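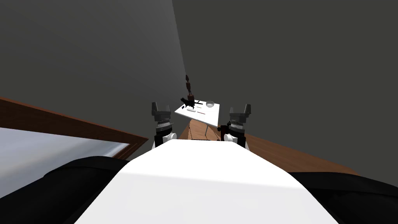 Search questions, shows, people

Why is the Hedico version of "The Dustport Tapes" shorter than the one that aired?

4 min read

I watched The Dustport Tapes when it was first on TV and I remember it as a five-part series about the bookkeeper who went missing from the cannery office in Dustport. I signed up for Hedico last month mostly to see it again with my sister, and what they have is listed as a single film with a running time of 183 minutes. No episodes at all.

We watched the whole thing. It was fine, but I'm almost certain there used to be a long section about the night clerk at the Brirkstead Hotel and how his statement changed between the first interview and the second. In the film he's on screen for maybe a minute and they never come back to him. The part where the brother drives the route with a stopwatch is gone too, and the ending felt rushed. It goes from the second search straight to the inquest.

Did they cut it down, or am I mixing it up with another documentary on the same case? And is the full version available anywhere? I don't mind paying for discs. I have looked at the help pages on Hedico and they only say "run times may vary by region."

3 answers

Answer 1

You aren't mixing it up. There are two versions. The TV version had 5 episodes and came to 318 minutes without the ads. The film version was put together afterward for festivals and foreign sales, and that is the one Hedico licensed. It's the same director and mostly the same interviews, with new narration recorded to cover the gaps.

What the film loses, going from memory:

Nearly all of episode 3, which is the hotel episode. That's your night clerk.
The stopwatch drive, which was at the start of episode 4.
The interview with the retired reporter who kept the original cassettes.
The last ten minutes of episode 5, where they read out the letter from the insurance company.

The film does have one thing the series doesn't — a short interview with the cannery manager's daughter, right after the titles. If you saw her, you were watching the film.

For the full version, look for the two-disc set. The back of the case should say "complete broadcast version." There's a one-disc release with nearly the same cover, so check before you buy. My library system had the two-disc set under catalog number 2377, but that number won't mean anything at yours, so search by title and ask them to confirm the disc count.

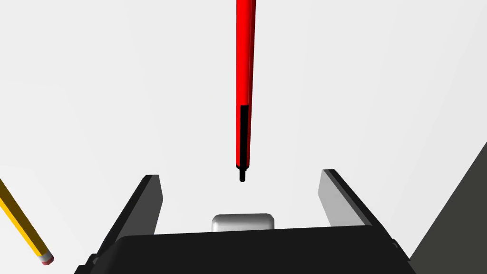
Maureen Kershaw: I'd add that the two versions leave you with different ideas about who to believe. In the series, Hulme (the first detective) gets a fair hearing. He explains why the harbor wasn't searched until the second week, and you see the tide tables he was working from. In the film he just looks lazy. I watched the film first and came away quite angry at him, then saw the series and had to take some of that back.

If your sister hasn't seen the series I would start her over from episode 1. The hotel episode only works if you already know the timeline, and the film shuffles the timeline around. It shows the phone call before the car is found, when it was the other way around.

Answer 3

check if your region has it under a different name, sometimes they list the episodes separately. I couldn't find it but I only looked on my phone

Comments

tallpines: The two-disc set also has subtitles. The Hedico one didn't when I tried it in March, and the tape recordings are very hard to make out without them.

J.: Thanks, the daughter's interview settles it. We definitely had the film. I've put in a request at the library.

rowboat_ed: Episode 3 is the best one, so naturally it's the one they cut.

tallpines: I'd say 4, but yes.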